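About Us

Oddsson Football Club began with a goalkeeper who had nowhere to play. Unnur Stougaard had moved to town for work, brought two pairs of gloves with her, and spent most of a spring asking everyone she met whether they knew of a team. In the end she put up a card at the Rovero bakery, and by April there were enough names on it for a proper kickabout on the old school field. We still play there, though the grass has improved a good deal (and so, we like to think, has the football).

These days we run 9 teams, from the under-eights right up to a walking football group that meets at ten in the morning and is easily the loudest of the lot. Ikhsan Gunawan looks after the youth side. He played left back for years, and he will tell you that left back is the most important position on the field – please don't argue with him unless you have an hour to spare.

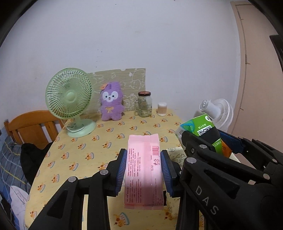
Grethe Bech coaches the women's team and has done so since its first season, when they lost every away game and still stopped for pancakes on the way home. They win rather more often now, and the pancakes have stayed. If you're thinking of joining, come along to a practice before you decide anything. You don't need to have played before, and we have spare shin guards in most sizes.

Our home ground is Willix Park, which holds 900 people when everyone squeezes up a little. The biggest crowd we've ever been part of was 2,000, at a cup game away from home, and we lost it on penalties. Leonidas Bakalis took the last one. He has been very good about letting people bring it up, and he now teaches our penalty clinic, which fills up every year.

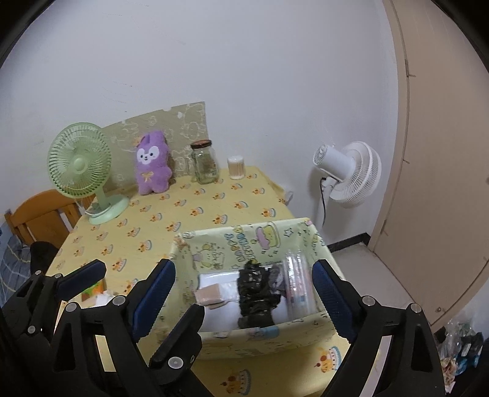 A fabric storage box with a cartoon print

We are a small club and we'd like to stay a friendly one. Every child who signs up gets time on the field, whatever the score, and we ask parents to cheer for both sides. For anything to do with fees, uniforms or lifts to away games, speak to Ívar Sveinbjörnsson at the clubhouse, where the coffee is on from an hour before kickoff.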